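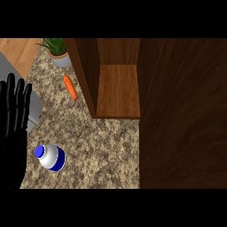
Eluned Samuel
Jul 11, 2022

My town is having a fight about its name and I have been to every meeting, so now you have to hear about it.

Background. I live in Dundale. Across the creek is Vaughan. In November we vote on merging into one town, which everybody more or less wants, and on what to call it, which is where the screaming comes in.

Vaughan has the high school. Dundale has the grocery store and, in our opinion, the better creek bank. Population of the combined town would be 1,881, assuming the Petersons' daughter doesn't have the twins before the vote.

Proposal one was Dundale-Vaughan. Vaughan objected to the order. Proposal two was Vaughan-Dundale. You can fill in the rest.

Proposal three was to go alphabetical. It took Vaughan a full meeting to notice what that did.

Then a man in a fleece vest stood up and said "Vaundale." There was a silence. A woman behind me said it sounded like something you rub on a horse. Motion died for lack of a second.

The county, trying to help, hired a naming consultant. She had a slide deck. Slide one was the word "Jonum" on a teal background, and she let it sit there for a while so we could feel it.

Somebody asked what Jonum meant. She said it was an "open vessel." Somebody else asked if it came with a lid.

The consultant's fee is in the public minutes if you want to ruin your lunch. I looked. I ate standing up over the sink.

I should say I have sympathy for her. Try it sometime. Sit down and come up with a word that two towns with a grudge from the 1958 bridge contract will agree to put on a water tower.

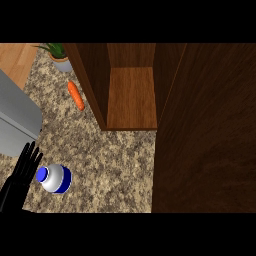
Town names used to be easy because the first guy there named it after himself or after the place he'd left, and no one was around to form an opinion. Now a name has to look good on a sign. Half the finalists on the consultant's list could go on a little white bottle with a blue cap, lying on its side on a granite counter, and you'd take two with food and never ask. Jonum, 600 milligrams. May cause consolidation.

Anyway, the historical society got involved. They dug up an 1870s survey map where this whole stretch, both sides of the creek, is marked Nindthorpe.

Nobody alive had ever heard of Nindthorpe. There is no Nindthorpe family. There is no thorpe. The best theory is that the surveyor was homesick, and the second best theory is that he was drunk.

So naturally it's the front-runner. It was 18 to 6 in the straw poll. Both sides love it because neither side had it first.

Pronunciation is unresolved. Vaughan says "Ninth-orp." Dundale says "Nind-thorp," correctly. I can already see the next forty years of this.

The high school wants to know what happens to the Vaughan Vikings. A kid, maybe ten, went up to the microphone and suggested the Nindthorpe Ninjas and got the only standing ovation of the summer.

My mother, who has lived here her whole life, says she'll write Dundale on her envelopes until she's dead and the post office can work it out. She is also voting for the merger. She wants the plow to come sooner.

Next meeting is about the sign font. I'm bringing a chair cushion.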